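Manurung Family Learning Center
@ManurungCenter

16 Aug 2024

1/ The Manurung Family Learning Center will close its shared activity room for two days of sorting ahead of the new term. In this thread we set out how small items and toys will be handled, and what we ask of families who use the room.

2/ The room serves 18 registered families. Over the past year the mix of small household items and small toys on its tables has grown well past what the shelves were planned to hold. The last full sort took place in January.

3/ Sorting will be done at the table and not on the floor. A cloth is to be spread first. Any cloth from the linen drawer may be used, including the seasonal ones, which are washable and otherwise sit unused for most of the year.

4/ Shallow box lids will serve as trays. Staff are asked to keep the lids of delivery cartons for this purpose. A lid with a cut or notch in one side is acceptable provided that small pieces do not slip through it.

5/ Each tray takes one kind of item at the end of the sort. During the first pass, mixed trays are expected. Please do not empty a mixed tray back onto the table when leaving the room.
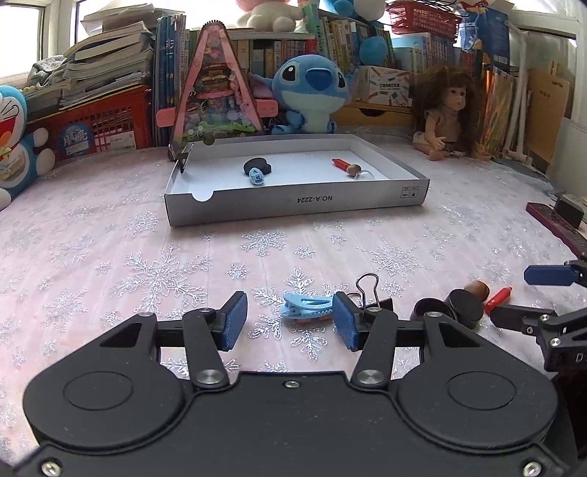

6/ Hair clips and binder clips are to be separated at the first pass. They are often put away together and are then hard to find when either is needed. Hair clips go to the dressing-up drawer. Binder clips go to the office.

7/ Markers and other writing items return to the desk. Staff will test each marker on scrap paper. Those that no longer write will be thrown away, and caps without a marker will not be kept.

8/ Round caps, lids, knobs and single parts that cannot be matched on the day will be placed in one labeled jar. The jar will stay on the windowsill for 20 days. Families who are missing a part from a toy on loan should look there before writing to the office.

9/ Plush toys and dolls are to sit along the wall while the table is in use. They will be brushed and checked for open seams before they go back on the shelf. Children who wish to help may take on this task with an adult present.

10/ We have been asked whether character plush toys will be removed. They will not. The Stitch and Doraemon toys are among those the children ask for most often, and both will remain in the room.

11/ Papers and books should be kept in the basket at the side of the table until the toys are finished. Paper will be sorted separately on the second day. Drawings with a child's name on them will be returned to the family concerned. Drawings without a name will be displayed in the hallway for collection.

12/ Books are to be stacked by size while they wait for sorting, with the largest at the bottom. Library books found in the stack should be handed to the front desk the same day.

13/ The center's toy and materials list stands at 3,026 entries. Entries for items not found during the sort will be marked as missing and reviewed at the end of the term. No family will be charged for a missing item before that review.

14/ Storage bins for the finished sort have been ordered from Plultel. Until they arrive, filled trays may be stacked two high on the lower shelf, with a sheet of card between them.

15/ Questions about loaned toys, missing parts or the return of drawings should be addressed to Rhydian Gethin, Room Coordinator, at the front desk during opening hours. Replies to this thread are read but may not be answered on the same day.

16/ Correction to post 8: the jar will stand on the shelf beside the door. The windowsill is being repainted.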